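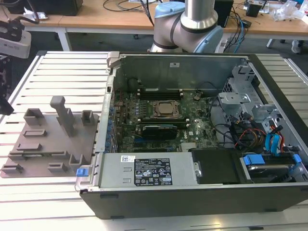
Chapter 4: Taking Things Out in the Right Order

Most people who own a desktop computer will never open it, and most of those who do will open it once, look in, and close it again with new respect for the power button. This chapter is for everyone else.

The inside of a desktop tower is less crowded than its price suggests. There is a board, a box that feeds it, a few drives, and a great deal of cable going places by the scenic route. What makes the work hard is the order. A drive that slides out in seconds on one model will, on the next, refuse to move until you have unhooked two cables you can't see and one you have already blamed.

Manufacturers do leave hints. A part in a bright color, such as a blue clip on a drive carrier, is usually meant to be handled. A part in plain gray is usually meant to be left alone – or is a latch, in which case you will find out with your thumb.

The Seterley repair course, on which this book is based, began with 400 donated towers and a single rule: lay the case on its side before you touch anything. Students found the rule insulting until February, when somebody worked on one standing up.

Small parts need a place to go. A tray or a plate with raised edges will do, and so will a muffin tin. A shirt pocket won't.

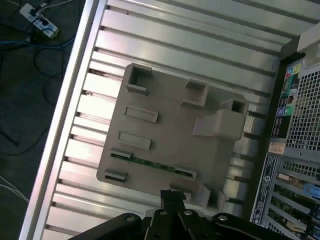 Ferenc Borbély objects that trays only help people who remember which tray they used, and that he would sooner see a student label one screw than sort 40 of them. We take the point, and have put labels in Section 4.2.

By the end of the chapter you should be able to remove a drive, a memory module and a power supply, and put all three back without anything left over in your hand.

Filed under: Workshop Skills / Repair and Reuse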